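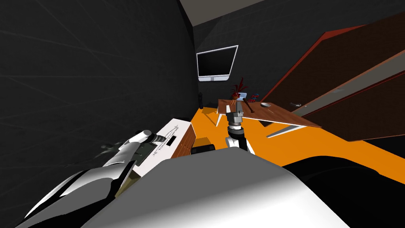

Image: Danang Ismail / Rondonuwu workshop pages

Tuesday, June. Finish tests, second round. Written by Flurina Aigner.

Started at 8:15, windows open on the yard side. Air quite damp after the night rain. I write this more carefully than the last entry, where Asmaa could not read my table and I could not read it also after one week.

The question is still the same one from the Tostport order: which finish can live under a plant pot. The customer wants oil, because of the touch and the warm color, and she has plants on everything. Varnish would be easier for us but she said no two times, so I do not ask again.

Boards. All from the same Fludbridge ash plank, cut by Sekar on Friday before the weekend. Sanded to 180, wiped with a damp cloth, left to dry, sanded lightly again. I marked them on the underside with pencil, A to D.

A - Zidcombe hard oil, two thin coats
B - Zidcombe hard oil, three thin coats
C - plain linseed oil, three coats
D - plain linseed oil, three coats, then wax on top

The coats were finished last month, so all of them had time to cure. Board C still smells a little. I do not know if this means something.

Test. One unglazed clay pot on each board, filled with wet sand to a weight of 2,000 g. No saucer. The bottom of the pot was wetted with a sponge before I put it down. First check after 60 minutes, then the pots go back and stay for 4 days, with a little water on the sand each morning. Shobha will do the watering on the day when I am at the dentist.

First check:

A - a pale ring, complete. I can feel it with the fingernail, the grain has lifted.
B - a pale ring on one side only, very weak. Maybe the pot does not stand flat. I should have sanded the bottoms of the pots before the start.
C - dark ring, wide, and a stain in the middle where the drain hole is.
D - drops standing on the wax, no ring that I can see. When I hold the board against the window there is a dull place.

Wiped all of them with a dry cloth and waited until after coffee. The ring on A was weaker by then. On C there was no change. Put the pots back on the same pencil marks.

Note on the color: D is more yellow than I remembered from the first round. I compared it with the old sample in the drawer, and the old sample is even more yellow, so probably it is the light that does it. Ash shows this very much. For the Tostport tables we should show the customer one old sample and one new sample together, otherwise she will think that we delivered the wrong thing.

Danang came by and asked why we do not simply tell people to use a saucer. We do tell them, it is written on the care card. But a saucer from clay also lets water through, slowly, and it is worse in one way, as people do not lift it for months. I have seen one black circle in an oak top which was made exactly like this. He suggested cork under the saucer. Asmaa thinks cork holds the water against the wood. I would like to test it, with and without small felt feet, but not in the same round, it becomes too much.

Repair, small side test on the offcut from the first round (hard oil, old ring). Sanded with 240 along the grain, only over the ring, then fresh oil with a rag, wiped off after ten minutes. The ring is gone but now there is a shiny patch which is bigger than the ring was. Second try on the other end: I went wider and let the pressure become softer to the outside. Much better. This should go in the care card in simple words, with one drawing. Sekar draws better than me.

Rags: laid flat on the concrete outside until dry, not in the bin. I found two in the bin on Monday, folded, and they were from linseed oil. Please read the sheet by the door again, everybody, me included.

Stock: hard oil, one can open and one closed. Linseed enough. We need clay pots with flat bottoms, the order number in the Fludbridge folder is 104, but ask first if they still have the small size.

Next: check in the morning before the sun comes on the bench, same order A to D. Write down the ring first and only then wipe.

F.A.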